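Setting up the arm for the pick task
November
By Muireann Nic Giolla

Part four of our club guide! By this point you should have the arm bolted down, powered and talking to the laptop (if it isn't, go back to part three, and do the cable bit again slowly). I'm writing this up from my own notes, so the order is the order I do it in. Sorcha Lynch does hers slightly differently and her grasps are better than mine, so feel free to ask her too.

Before you start

You need the arm, the laptop with Tumine open, the wooden board and one object. Pick something long and thin for your first go. A remote is lovely for this, as the fingers have a nice narrow body to close on and you can tell straight away if it has twisted.

CAUTION: Keep your hands off the board whenever the motors are live. The stop button goes next to your free hand, and I mean next to it, not behind the laptop.

1. Switch on the arm and wait for the light on the base to go steady.

2. In Tumine, choose Cernia from the list of profiles. That's our arm. Kongkaew is the old one, and its joint limits are all wrong for this gripper.

3. Press Home. The arm will swing up and to the left, so lean back a bit!

4. Open the wrist camera window. If you get a black screen, close it and open it again – mine needs two goes most evenings.

5. Put your object on the board, lying flat and running left to right across the camera view.

6. Set the speed to 20 and leave it there. I know it's dull, but please do.

7. Jog the gripper down until the fingertips sit just below the long edge of the object in the camera view. Use small taps on the arrow key for the last stretch.

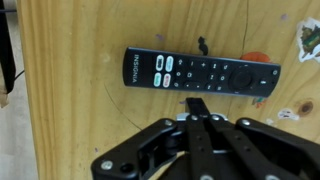
Fingers just below the lower edge of the remote, brand name to the left.

8. Check that the fingers are near the middle of the object, lengthways. If you're a long way off, go up first and then across. Dragging sideways at board height is how I scratched the first set of fingertips.

9. Save the pose. Give it a name you'll recognise next month, because I have one called 3627 and I've no idea what it was for.

NOTE: The stickers and marks on the board are handy for getting an object back to nearly the same place between runs. Choose one and stick with it.

10. Set the grip force. I use 204 for remotes and pens, and some 400 for anything heavier. Start low, watch the fingers close, then nudge it up if the object slips.

11. Press Run with one finger over the stop button. Let it finish the whole move before you touch the keys again.

If the grasp misses, go back to step 7 and have another look at the height. Nine times out of ten mine is the height. If the arm stops halfway and Tumine shows a red bar, press Clear, then Home, and start again from step 5.

When you've got a run you like, copy the log into the Skindis folder under your own name. Part five is about putting the object down again, which is harder than it sounds – bring something soft to drop it on.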